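Girel Printed Duvet Cover, Bear and Flower

Product group: Bedding, children and young adults
Supplied by: Jernbridge Home Textiles
Page revised February 5, 2022

The Girel printed duvet cover is part of the Jernbridge range for family homes, boarding houses and student residences. It carries a repeating pattern of dark navy bear faces on a pale pink-white ground, with soft pink paw and flower shapes between them. The pattern has no fixed top or bottom, and the cover may be placed on the bed in either direction.

Fabric and construction

The cover is woven from cotton and is washed once before cutting. Seams are stitched twice. The closure is at the foot end and consists of 9 buttons, with one spare sewn to the inside label. Inner ties are provided at all four corners – these should be fastened before the buttons are closed.

Sizes

Single, double and king. Matching pillowcases are ordered separately and are packed in pairs. Customers who are replacing an older Girel cover should measure the duvet and not the old cover, as the cutting pattern was changed in October.

Care

Wash inside out with similar colors. Close all buttons before washing. Tumble dry on low or hang to dry. Iron on the reverse side if required. Chlorine bleach must not be used. The navy print may release a small amount of color in the first wash, and white items should be kept out of that load.

Use as a folding surface

Many households sort and fold laundry on the bed. The weave of the Girel cover is close enough that buttons, zippers and stitched lettering do not readily catch on it. Clothing with heavy print, such as team jerseys, should be fully dry before it is laid on the cover.

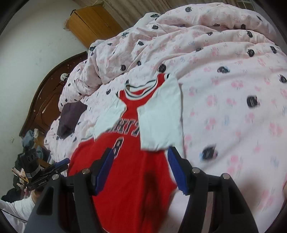 Leopold Steiner writes that he folds for three children on a king size cover and that sports shirts stay where he puts them, which they did not do on his old satin one. He adds that he would like a darker version, as the pale ground shows every crumb.

A darker ground is under review. No delivery date has been set.

Ordering

Private customers may order single covers through any Jernbridge dealer. Institutions may order in cartons of 12. Orders of 500 covers or more are made to schedule and require written confirmation of sizes before cutting begins – changes after that point cannot be accepted. Delivery of made-to-schedule orders takes nearly 32 working days.

Fabric samples are sent free of charge to schools and residences. Requests should be addressed to Engelbert Lanz, Institutional Sales, and should state the sizes required and the delivery address.

Related products: Girel pillowcase pair, Girel fitted sheet, Jarkex mattress protector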